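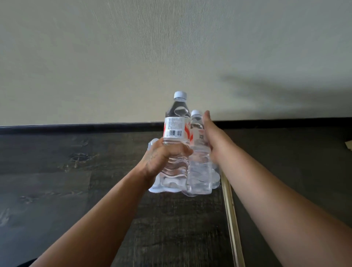 Comparing two grippers for the bottle job this month, the Dalex two-finger and the Lirkent soft one. Same arm, same controller, 100 tries each. The task is pulling one water bottle out of a shrink-wrapped pack. By hand you take the front one low, around the ridges, and the other hand can go up near the neck of the one behind. Each gripper only gets one of those at a time.

Dalex first. Low grip on the ridges failed a lot. The pads are flat and the bottle turns a little when the wrap pulls on it. Moving up to just under the cap fixed most of that.

Lirkent holds better low down. Slower to close, and the fingers are thick, so it bumps the neighbor on the way in. Had to add 8 mm to the approach height.

Camera notes: clear plastic is still the hard part. Depth drops out on the bottle and comes back on the label and cap. I now find the cap first and work down from there.

Controller is the Bilyk, firmware from January. Force limit was set too high for thin bottles. Turned it down and lost roughly 2 seconds per pick. Fine with me.

Running total is 644 picks if you count the warmups. Next up is the same test on the line in Grusville, with a different wrap. Will post the numbers for both grippers in this thread.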